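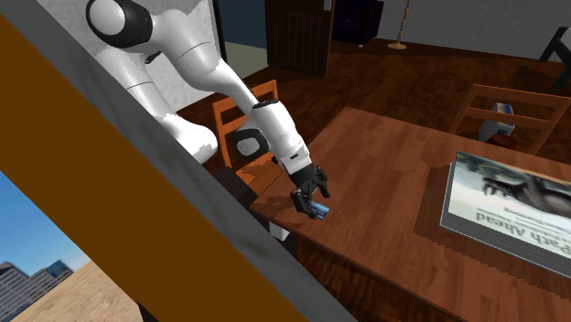
## Opening (3 min)

- Thank Huguette Kowalchuk for the invitation. Say who I am: shift lead at Brekarwood, returns and sorting.
- I don't write the software. I'm talking about the people who work beside it.
- Slide behind me is from the simulator. Arm has a small blue item in its fingers, just over the table top. Leave it up while people sit down.

## What the job was

- Returned goods come in mixed. Someone picks up each item, looks at it, puts it where it belongs.
- 1,350 items on a normal day, 875 on a slow one. All by hand until last June.
- Sore wrists, sore shoulders. Dwight Desjardins did it for years and will take questions on that at the end.

## What we tried first

- Lavoie set up the simulated room before any arm reached our floor. Table, chairs, a big book on a mat, a door at the back.
- Staff asked why it looked like a house and not a warehouse. Fair question — Ghislain Gagnon's answer was that small flat things on a table are the hard part, whatever the room.
- We let the sorters watch the runs and say what they would do differently. Keegan Charbonneau spotted that it came in too steeply for thin items. That got changed.

## What changed for people

- No one lost their post. Two moved to checking, one to training. Say this early, they will be waiting for it.
- Less lifting. More standing and watching, and some people hate that. Don't skip this bit.
- Breaks: the arm doesn't stop, so at first people felt they couldn't either. We now put breaks on the rota at fixed times.
- Pay for checkers took too long to sort out. Management accept this.
- Talk on the line has dropped. Keegan Desjardins raised it in his review and I agree with him.

## What I'd ask for next time

- Bring the sorters in before the contract is signed.
- Write down who can stop the machine. Ours said "supervisor" and on nights there wasn't one.
- 40 hours of paid training, in work time.

(If short of time, drop the Patance comparison and go straight to Dwight.)

## Questions

- Cost: refer to Ghislain.
- Wustau site — nothing agreed yet, don't guess.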